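4.2 Returns and resale of small office goods

The Rivas sample covers 1784 orders placed with two online sellers, Prarka and Dridel, up to August 2018. We kept only orders in which a single accessory was bought and the buyer stated a reason for any return. Orders paid for by an employer were left out - the buyer in those cases seldom makes the choice alone.

Buyers who sent an item back most often said that the size was wrong. Mendonça and Montoya found the same in an earlier survey of 1000 households, though their questions did not separate sleeves from bags. Color came up less often, and mainly with gifts. Figure 2 shows goods of the type covered. 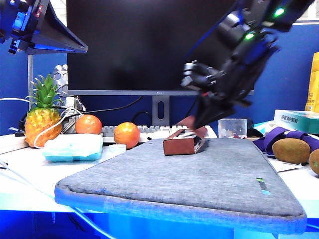
Did free return shipping change what people bought? It changed the number of items per order at Dridel but had little effect on the type of item chosen.

Figure 2. Laptop sleeve in gray felt, with a small brown box.

Resale through Folenow is treated separately in Section 5.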